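Why Does a Drink Go Up a Straw?

Most people say that a straw pulls the drink up. Air does the work by pushing.

Air has weight. The air above you presses on everything it touches, including the top of your drink. This push is called air pressure. Before you sip, the air inside the straw pushes down as hard as the air outside, so the drink stays level.

When you sip, you make the space inside your mouth bigger. The pressure in the straw drops. The outside air now pushes harder, and the drink moves up. 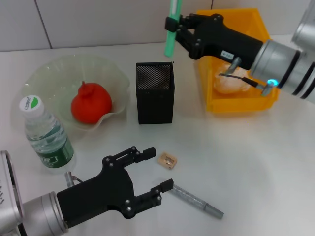
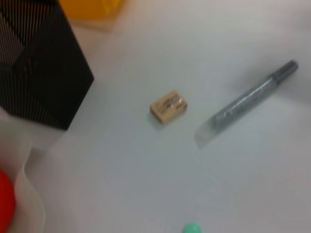
There is a limit. At sea level, air can hold up a column of water a little over 10 meters tall. A straw 22 meters long, standing straight up, would never bring water to the top, even with a perfect pump.

A straw with a hole in its side works badly. Air leaks in through the hole and raises the pressure inside again.

Words to know
Pressure: how hard something pushes on each bit of a surface.
Column: a tall, narrow amount of liquid.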